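Cables on the floor around a big table: how do you do it?

Home and Workroom Forum > Furniture and Layout

marta_k
Posts: 872
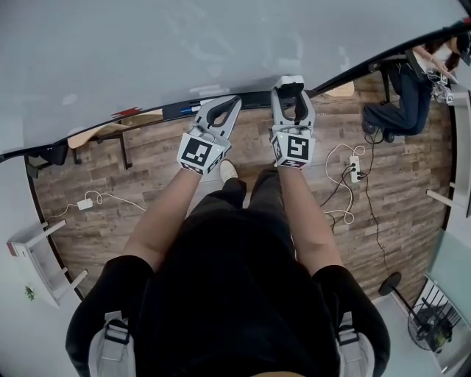 Our table in March, with the power strip on the right and the white cable on the left

Good evening to all. I would like to ask for advice about cables. We share one large room and in the middle we have the light grey table with the rounded edge and the thin black border. The table is very good, I have no complaint. The sockets are on the wall, far from it, so the power strip lies on the floor and the cables go over the planks. On the other side there is a power adapter, also on the floor, and its cable makes loops.

I want the floor free for walking and for the stools. I do not want to drill into the planks, the room is rented. My limit is 50 pounds. What would you buy?

Pearce_attic
Posts: 1,000

Lift everything up. A wire tray under the tabletop, the strip inside, and a single cable down one leg to the floor. I have the Drostby tray, it takes a strip with large plugs. Check first what the underside is made of, my screws were too long and I had to change them.

jorkley
Posts: 50

I don't agree with the tray. With a rounded table you bump your knees on it, the straight tray never follows the edge. I would leave the strip down but push it under the middle of the table, and put a rubber floor cover over the part where people walk. You can get one for much less than your limit.

Pearce_attic

Knees are only a problem if you mount it at the edge. Mine is 5 inches further in and I never touch it.

jorkley

Then you must crawl under the table each time you want to plug something in. I did this for a whole winter.

Aroha Ellery
Moderator

Both can work, please stay friendly. Marta, one thing about the looped cable: if it is a coiled type, don't pull it straight and tape it, it will always want to go back. Put the adapter up on something and let the coil hang, or tie it with a Velcro strap. Also I would move the black bag by the table edge. A bag strap and a cable together are how I fell last year. We have hooks on the wall now, and a low rack for shoes.

marta_k

Thank you for all answers. The hooks I like very much, the bags and shoes are a different war in this room. Regarding the tray, I am afraid for the stools. They have black metal legs and we push them under the table when we finish, so the seat must pass below the tray. I will measure it.

Has anybody tried the Prestine floor cover? In the shop it looked flat, but I don't know if it stays flat on planks.

jorkley

I have it. The ends lifted in the first week, then I put a book on each end for one night and it was fine. Take the grey, the black one shows every bit of dust.

Pearce_attic

Measure with the biggest plug in the strip, it needs more height than you think.

marta_k

The space is enough if the tray is in the middle, but not near the edge. So I will order the tray and a short floor cover for the part up to the wall. Jorkley, I am sorry, I took half of your advice only.

jorkley

Half is more than my husband takes. Please write how you reach the plugs after one month.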